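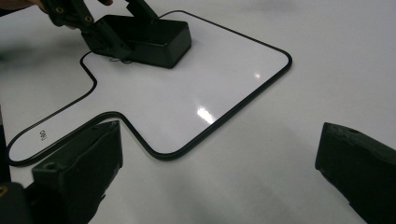
Several readers of the last edition wanted to know why their bonus showed on the payslip in one month and the tax on it seemed to land in another. Section 4 has been rewritten with that in mind. It covers setting up and paying a one-off bonus in Welley Payroll, and it replaces the old pages on "extra payments".

4. One-off bonuses

4.1 Before you start

You need the Pay Manager role to create a bonus. Staff with the Pay Clerk role can enter amounts but cannot approve them.

Check that the pay period you want is still open. The status is shown beside the period name on the Periods page. A period marked Locked can be reopened only from the Tanasarn server console, and any payslips already issued for it will be withdrawn when you do so.

Have the following to hand:

The list of staff who will receive the bonus, with payroll numbers
The amount for each person, before tax
The cost centre to be charged
The wording you want to appear on the payslip (20 characters at most, including spaces)

4.2 Creating the bonus

1. Open Pay, then One-off Payments, then New.

2. Choose Bonus from the Type list. Do not choose Allowance. An allowance repeats every period until someone stops it, and it is counted towards holiday pay.

3. Type the payslip wording in the Label box. If you leave it blank the payslip will say "OTHER PAY".

4. Pick the cost centre. If the bonus is to be shared between two sites, for example Skinddale and Listotdale, tick Split and enter a percentage for each. The percentages must add up to 100 before you can go on.

5. Choose the pay period and press Save as Draft.

The draft now appears in the One-off Payments list with a grey marker. Nothing has been paid and nothing has been sent to the bank.

4.3 Adding staff and amounts

1. Open the draft and press Add Staff.

2. Enter the payroll numbers one at a time, or load them from a file. The file must be plain CSV with 2 columns, payroll number and amount, and no heading row.

3. If everyone is to get the same sum, tick Flat Amount and enter it once. A flat amount of 295, for instance, is entered as 295.00 with no pound sign and no comma.

4. Press Check.

The check looks for leavers, repeated payroll numbers and amounts of zero. Any line with a problem is moved to the top of the list and marked in red. Correct it or remove it, then press Check again.

Note: Part-time staff are not scaled down automatically. If your policy is to pay them in proportion to their hours, work out the amounts first and load them from a file.

Note: Someone with two posts has two payroll numbers. Use the one for their main post, or the bonus may be taxed under the wrong code.

4.4 Tax and deductions

A bonus is added to ordinary pay for the period and the two are taxed together. This can push part of the total into a higher band, and the person may see a larger deduction than they expect. Under a cumulative tax code, some of it may come back in later periods if their pay returns to its usual level.

Student loan repayments are worked out on the total. Pension contributions are taken from the bonus only if Pensionable is ticked on the draft. It is off by default — look at your scheme rules before changing it.

Caution: Do not alter the Pensionable setting after approval. The contribution file will not be rebuilt, and the scheme will receive figures that do not match the payslips.

4.5 Approving and paying

1. Open the draft and press Preview. Sample payslips are shown for the first 10 people on the list.

2. Compare the total at the foot of the preview with your own figure.

3. Press Approve and enter your passcode. The marker turns green.

4. Run the period as usual (see Section 3). The bonus goes out with ordinary pay, in the same bank file.

To pay a bonus on a separate day, create a supplementary period first, as described in Section 6. The staff will then receive two payslips for the month.

Caution: Once the bank file has been sent, a bonus cannot be cancelled from this screen. Use Recover Overpayment in Section 7, and agree the terms with the employee in writing before making any deduction.

4.6 If the bonus does not appear on a payslip

Check that the marker is green. A draft is left out of the run without any warning.

Check the period. Bonuses paid at the turn of the year are often entered in January when the previous period was meant.

If both are correct, press Rebuild Payslips on the Periods page and wait for the status to return to Ready.

Section last revised 2018-07-25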